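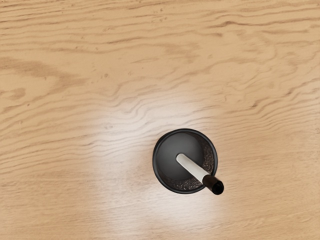
Trumholm Adds Desktop Tasks to Wandport Simulation Kit

Home | Products | News | Contact

Trumholm said Thursday that its Wandport simulation kit for robot arms now includes 68 desktop tasks, up from 47. The new set covers pens, markers and cups, among them a capped marker standing in a black pen cup on a wood tabletop, rendered from overhead.

"Customers asked for small items that lean and overlap," said Ánh Đỗ, product manager for Wandport.

The update goes to current license holders in April. New licenses cost $700 a year. Flallau will handle orders and support.

Shares: 71 | Comments: 0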